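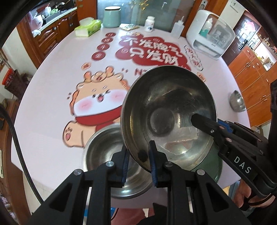
Figure 2. Stainless steel bowls on the round table.

Sorting and Nesting the Bowls

This section covers the stainless steel bowls and the round serving dish supplied with the Ratelano table set. Read it once before you put the bowls away for the first time. The same steps apply each time the set is washed and returned to its cabinet.

Before you start

Clear the round table completely and wipe it with a soft cloth. The printed top shows crumbs and grit less readily than a plain one, so run your palm over the artwork as well as the plain areas. Grit trapped under a steel bowl will scratch the print when the bowl is turned.

Wash and dry every bowl. The rolled rims hold water after washing. Stand each bowl upside down on a towel for a few minutes, turn it over, and run a dry cloth along the underside of the rim.

You will need:
Two dry cotton cloths
The felt liners (part 539)
The shelf mat from the Vernetti cabinet kit, if you bought one

Nesting the bowls

1. Set all the bowls on the table with the open side up. Leave enough space between them to get your fingers under each rim.

2. Move the round dish to the far side of the table. The dish does not go inside the bowls. It is stored underneath them, as described in step 8.

3. Tilt the large bowl and look at the inside under a good light. Fine scratches and brushed marks are normal and do not affect use. Check for dried food along the line where the base meets the wall.

4. Set the large bowl flat again. Hold it by the rim on opposite sides and lower it. Do not let it drop the last inch – the base can mark the tabletop.

5. Place one felt liner in the bottom of the large bowl. Smooth it flat with your fingers.

6. Lower the next bowl into the large bowl, keeping it level. If it leans to one side, lift it out and start again. Do not press down to make it fit.

7. Place a second liner, then add the small bowl. Any other bowls you own go in by size in the same way, with a liner between each pair.

8. Lay a dry cloth over the round dish. Lift the nested bowls with both hands under the large bowl and set them on the cloth. The stack is now ready to be carried to the cabinet.

Note: If you bought the Beaulieu lids, do not stack them in with the bowls. Store them on edge in the lid rack.

Note: Liners should be replaced when they become thin or stiff. They can be washed by hand in cool water and dried flat.

CAUTION: Do not slide bowls across the printed table. Lift them. Damage to the artwork from sliding is not covered by the Zutside warranty.

CAUTION: Do not place a bowl on the table if its contents or its base are above 110 °F. Use a trivet. Heat can cloud the printed surface, and the cloudiness cannot be polished out.

If two bowls stick together

Bowls nested while damp, or without a liner, may hold tightly to each other.

1. Put the stuck bowls on a folded towel.

2. Fill the inner bowl with cold water and leave it for two minutes.

3. Hold the outer rim with one hand and turn the inner bowl slowly with the other. A small turn is usually enough to break the seal.

4. If the bowls do not move, pour out the water and work a few drops of cooking oil into the gap between the walls. Wait, then try again.

Do not pry the rims apart with a knife or screwdriver. A bent rim will not nest properly and has sharp edges where the metal folds.

Storing the stack

Choose a shelf below shoulder height. Put the shelf mat down first, then the dish with the bowls on top. Leave a hand's width of clearance above the stack so it can be lifted straight out. Do not store other items inside the small bowl. Loose cutlery in particular will scratch the steel whenever the cabinet door is closed hard.

If the set will not be used for a whole season, take the bowls apart and wrap each one in a dry cloth. Felt can hold moisture over a long period and leave dull patches on the metal. These come off with a paste of baking soda and water. Rub in the direction of the brushed finish, rinse, and dry at once.

For care of the table legs and the printed top, see Cleaning the Table.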